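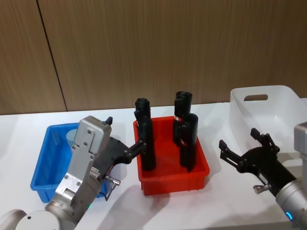
Channel 7 moving the late news to Jia

mulport_dave
Original poster

For anyone who missed it, Channel 7 in Trotville is taking the late newscast off the air in July and putting it on Jia, their streaming app. The 6:00 stays on regular TV. The late one will be behind a subscription, with the first month free.

I have watched that newscast since I moved to Mulport and I don't plan to pay for it. The station said in its statement that viewers are "already making the switch." I don't know a single household on my street that has the app. My guess is they need a reason for people to sign up, and old episodes of the cooking show weren't doing it.

What is everybody else going to do?

kat_resident
Reply

I'm going to pay. The late news is the only program that still sends a reporter to the Katthorpe council meetings. The 6:00 gives us the weather and a car wreck. If the money keeps Yuzhen Han on the council beat then it's worth it to me.

gravelroad
Reply

Channel 7 had a good news department at one time. They let half of it go, ran more syndicated stuff, and then wondered why the ratings went down. Now the same managers think people will pay for what's left.
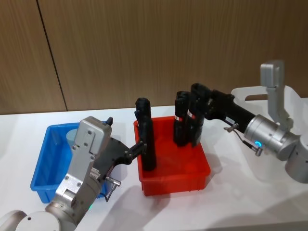
They also have a habit of starting things and dropping them. Remember the morning show on the second channel? They put up billboards for it all over Trotville and it was gone before the billboards were. I expect Jia to go the same way. When it does, the late news won't come back to the air, and the half hour will already be sold to somebody else.

kat_resident
Reply

The morning show was under the old owners.

gravelroad
Reply

Same general manager.

antenna_al
Reply

What bothers me is the political side. We have a county election coming up and the late news is where the candidate interviews run. Both parties out here put up weak candidates and count on people not hearing much from them. Put the interviews behind a paywall and even fewer people will hear them. The county commission must be thrilled.

I wrote to the station and asked if the interviews would be shown free. I got a form letter back with instructions for downloading the app.

mulport_dave
Reply

I got the same letter.

southfork22
Reply

I think some of you are being too hard on them. The TV business is in bad shape and a station this size can't keep giving away two full newscasts. The weekly paper in Katthorpe charges and no one calls that an attack on democracy. It had 1539 paying subscribers the last time it printed the number, and it's still open.

antenna_al
Reply

The paper doesn't use the public airwaves. Channel 7 has a license and it's supposed to serve the area in return. I agree they have to make money. I don't agree that the news is the right thing to pull.
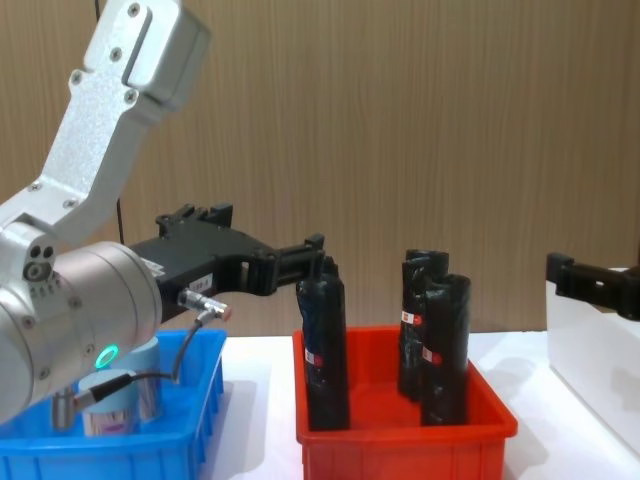
pat_in_trotville
Reply

Will the late news still be on the radio?

southfork22
Reply

The radio station will keep carrying the audio through the end of the summer, according to the notice on its site. After that they haven't decided.

pat_in_trotville
Reply

Thanks. I mostly listen to it in the kitchen anyway.

gravelroad
Reply

There's a petition at the Mulport library, at the front desk. It had 426 names on it when I signed. I'm not expecting much from it, but the station's advertisers read these things even if the managers don't. The tire shop and the furniture store both buy time in the late news, and I can't see them being happy about a smaller audience. 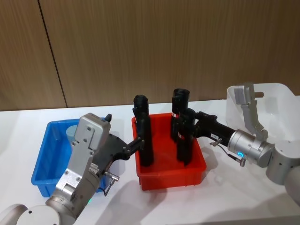

If you do business with either one, mention it when you're in there. I talked to the man at the tire counter and he hadn't been told about the move at all. He said their contract goes through the fall and he was going to call his sales rep.

kat_resident
Reply

I'll sign it. I still plan to subscribe, and I don't see why a person can't do both.

mulport_dave
Reply

Fair enough. I'll try the free month and post here if they show the commission debate. The library is open until 8:00 tonight if anyone wants to get over there.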